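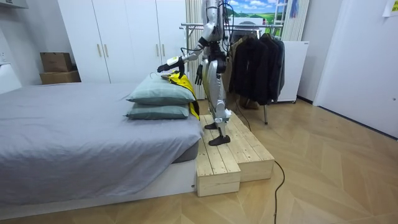
2 min read

The spare room at the back of the Perrin guest house is the smallest of the lot, and the woman who runs the place makes it up last. There's a herringbone floor, a white bed base and a light grey cover that shows every crease.

"Grey was a mistake for about a week," she says. "Then I learned to pull it flat from the foot end and it was fine."

She keeps her pillows stacked two high while she works, one on top of the other, and leaves clothes on top of them until the cover is straight. In the picture it's a yellow garment with black trim. Guests leave things behind most weeks, and she says the pillows are the best spot because anything put on the floor gets walked on.

The pine step platform beside the bed gets more questions than anything else. It is two boxes at different heights, made from plain planks, with the screws showing at the front. She had it built by Fimstead, a small joinery in Clukureck, for $265.

"They offered to oil it and I said leave it," she says. "I'd sooner give it a sand every autumn. You can't do that as easily once there's a finish on."

The bed base cost $457 and came flat-packed. She would buy it again for the plain side panel, which wipes down with a damp cloth – the one before had a fabric skirt that collected fluff and never came clean.

Bedding is the part she spends the most time on. She washes everything in cold water, hangs it out when the weather allows, and folds the spare sets into a cupboard in the hall. The covers are from Kurby and cost $137 each. She owns more than she needs.

"If one gets a stain at ten in the morning, I've got another ready," she says. "I'm not standing over a dryer with someone due at two."

Asked what she would change, she mentions the colour of the walls in the hall and a window that sticks. The floor stays. She was quoted $700 to cover it with carpet when she took the place on in March and turned it down the same afternoon.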